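Shop > Dried Fruit > Billdale Dried Apricots, 8 oz

I'll admit I wasn't planning to carry apricots at all. I had figs, I had prunes, and I thought that was plenty for one small shop. Then Lok-yiu Yau brought me a bag from the Billdale orchard in January and I ate the whole thing standing at the counter (no regrets!).

So, the Billdale apricots. They're grown without synthetic sprays, picked ripe and dried in the sun with no sulfur. That means they're brown, kind of like a caramel, and nothing like the bright orange ones at the supermarket. Please don't write to me that they've gone bad -- they're supposed to look that way! They're chewy, a little tart around the edge, and they taste like actual fruit.

Billdale is a small place, 32 acres outside Plonthorpe, and Dimas Chin runs it with his sister. They have over 400 apricot trees, and most of the crop goes to bakeries. I get what's left, so when I run out I'm out until the next harvest.
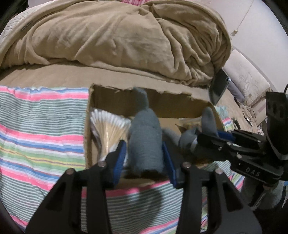 Open cardboard box on a striped cloth

Each bag is 8 ounces and reseals at the top. I keep mine in the pantry and they stay soft for months, though if your kitchen runs hot you might want to put them in the fridge. If they get too firm, soak them in warm water or, even better, in orange juice. I chop them into oatmeal, and I've been putting them in a lamb stew that my husband now asks for by name.

There are no pits, but I did find one tiny stem in a bag last year, so chew with a bit of care if you're giving them to kids.

Ingredients: organic apricots. No added sugar, no oil.

If you bake a lot, ask me about the 5-pound bulk bag. I don't list it because I only get a few, and the Gullard Street bakery usually grabs them first. I can also put a bag of apricots in with the Idahosa almonds as a gift set -- just leave me a note at checkout and I'll tie them up together with a ribbon.

Questions? Use the contact form | © Plonthorpe Pantry | Back to top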